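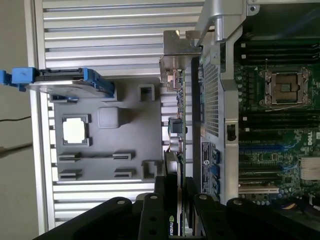 Old Tower, New Grudges

Apr 18, 2020

The inside of a desktop tower is where cables go to form opinions. I have been putting off this rebuild since February, when the machine started making a noise like a blender full of paper clips, and I dealt with it the way I deal with most things, by turning up the music.

Then Hye-jin Wang asked on the Walilness forum whether any of us still did our own repairs, and I said "of course" before my brain could get to the keyboard. So, a rebuild.

The case spends the job on its side on the slatted bench. I recommend this to anyone who has ever tried to seat a card in an upright tower with a flashlight in their teeth. Gravity is now on your side. It will also take any screw you drop and feed it to the one gap you can't reach, but that's gravity for you.

I do like the look of the guts from straight overhead. There's the graphics card with NVIDIA down the side in green and white, in case the other components forget who's in charge. There's the perforated gray shroud for the air, and next to the sticker a column of blue SATA connectors. I have never once plugged a drive into the right one on the first try. Ok-hee Seol claims she always starts with the lowest number. She also alphabetizes her soup.

Spare parts get the gray printed fixture. Before I had a proper place for them I used a muffin pan, and I would have gone on using it if a stick of memory hadn't come out smelling of blueberry. The drive carrier with the blue latch handle rides on top of the gray plastic, where I can see it. I lost one for 6 weeks once. It was under a stack of Granitano catalogs I had been meaning to throw out, and I still haven't.

Memory is the fussy part. The little notch only lines up one way, and I have a gift for the other way. You want it square over the slot before you push, and then you push harder than feels polite. Jairo Taipe, who taught me this, used to say that if you haven't winced, it isn't in.
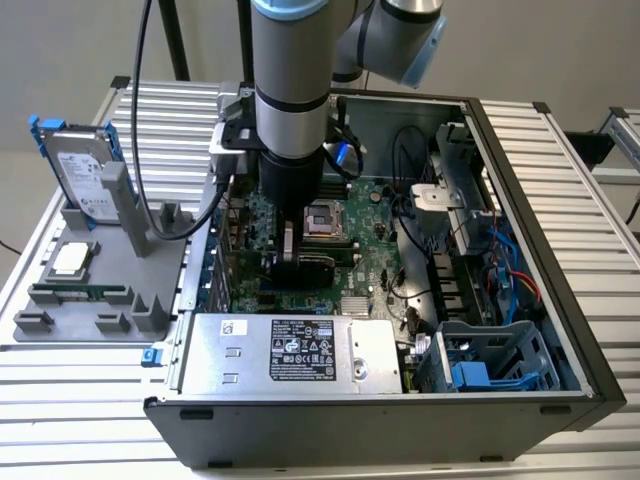
Memory slots, next to the empty CPU socket. Do not touch the pins.

I mean it about the pins. A replacement board cost me nearly 50 bucks the last time I leaned in wearing a loose sleeve, and I had to explain the charge to a spouse who thinks computers come finished.

Still on the list: the processor, fresh paste, and a talk with the power supply about its label, which carries more little symbols than my passport. I'll post again once the fans spin. If they don't, I'll post about gardening.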